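In defense of the everything bin

April 2026

Every tidying book hates the junk bin. Sort by type, they say. Label it. A drawer for batteries, a drawer for string, a tiny tray for the one key that fits nothing.

I did that once. Bought 2 sets of Moluden dividers, spent 90 minutes on it. By September everything had crept back together and I couldnt find the tape.

So, my opinion. One big bin, flat bottom, and things spread out in it. Sloping sides are good, stuff slides back to the middle. Metal better than cloth. Scuffs, who cares. What matters is that a toy lobster can lie next to whatever else and you spot both at once, no digging.

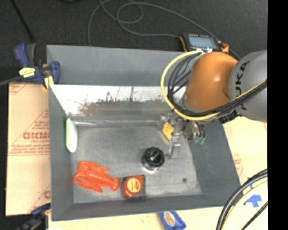 Depth is the real enemy

A bin fails when it gets piled. Two layers and the bottom one is gone, might as well be buried in the yard. The old Narnari catalog sold these tall narrow tubs, 70 liters, lovely to look at, useless. You end up tipping the whole thing on the rug.

Keep it to one layer. Odd shapes help, bright colors help more. Orange-red you find in a second. Gray on gray, good luck.

And yes, mixing toys with tools. People get huffy about that. My house is mixed, my pockets are mixed, why would the bin be any diffrent. When it fills up, take something out. Mine's due, there's a Sasilano lamp bracket in there with no lamp.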